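3.2 Loaf preparation and reheating protocol

All loaves were baked to a single formula: 500 g of strong white flour, 350 g of water, 10 g of salt and 2 g of instant yeast. The hydration of 70 per cent was held constant across the three fermentation treatments (4, 12 and 20 hours at 21 °C). Doughs were mixed by hand until no dry flour remained, covered, and left without further handling until shaping. No folds were given. Flour came from a single milling at Warton, delivered in August and stored in sealed bins at 15 °C until use. Protein content, as declared by the mill, was 12.4 per cent.

Shaped doughs were proofed for 50 minutes in lined tins and baked at 230 °C for 35 minutes, with steam supplied during the first 10 minutes. Loaves were cooled on racks for three hours before slicing. Slices were cut to 15 mm with the end pieces discarded, then sealed in polyethylene bags and held at room temperature for 24, 48 or 72 hours. A total of 1,227 slices entered storage. Of these, 1,028 were carried forward to firmness testing; the remainder were rejected for tears, large voids near the centre of the crumb, or faulty seals.

Crumb firmness was measured by compression to 40 per cent of slice thickness with a 36 mm cylindrical probe travelling at 1.7 mm/s. The force at 25 per cent compression was recorded. Each slice was compressed once, at its centre, and then discarded. Moisture was determined on the adjoining slice by oven drying to constant mass.

3.3 Effect of fermentation time on staling

Firmness rose with storage time in all treatments, as expected from the retrogradation of amylopectin. The increase between 24 and 48 hours was larger than that between 48 and 72 hours. Loaves fermented for 20 hours were softer at every storage time than those fermented for four hours, although the gap narrowed by 72 hours. The 12-hour loaves fell between the two and could not be separated statistically from the 20-hour loaves at 48 hours.

Moisture loss does not account for this ordering. Crumb moisture differed by less than one percentage point between treatments at any given storage time, and adding moisture as a covariate left the fermentation effect largely unchanged. Loaf volume is a more likely contributor. The longer ferments gave a more open crumb, and an open crumb offers less resistance to the probe whatever the state of its starch. We did not measure starch crystallinity directly and cannot apportion the effect between structure and chemistry.

Acidity was tracked as a secondary variable. The pH of the dough at shaping fell from 5.6 after four hours to 5.2 after 20 hours. A drop of this size is modest beside that seen in sourdough, and no taster in the preliminary session described the bread as sour.

3.4 Refreshing of stored slices

A subset of 200 slices stored for 48 hours was reheated before testing. Slices were wrapped singly in damp paper towel, heated on the medium setting for 15 seconds, and unwrapped at once. Firmness was taken two minutes after heating and again, on matched slices, at 20 minutes.
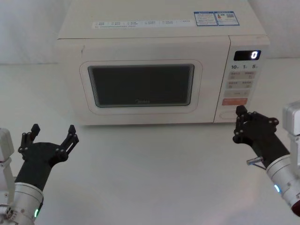 Figure 4. Countertop microwave oven.

Commenting on an earlier draft, Wing-yan Wu argued that the two-minute reading flatters the method, as most people eat the second half of a sandwich well after that point, and that the 20-minute value ought to be reported first. We have adopted this order. At 20 minutes the reheated slices were firmer than unheated controls in all three treatments, with the greatest difference in the four-hour loaves. At two minutes the reverse held, and reheated crumb approached the firmness of bread stored for 24 hours.

The rapid firming is consistent with loss of water from the slice surface during cooling. Wrapping for the full 20 minutes was tried on a few spare slices, but the crust became leathery and the variant was dropped. Toasting was not examined. Elif Naz Aydoğan and Taner Çınar repeated the two-minute readings on a second instrument and obtained the same ranking of treatments, with forces slightly higher throughout. Their values are not pooled with ours in Table 3.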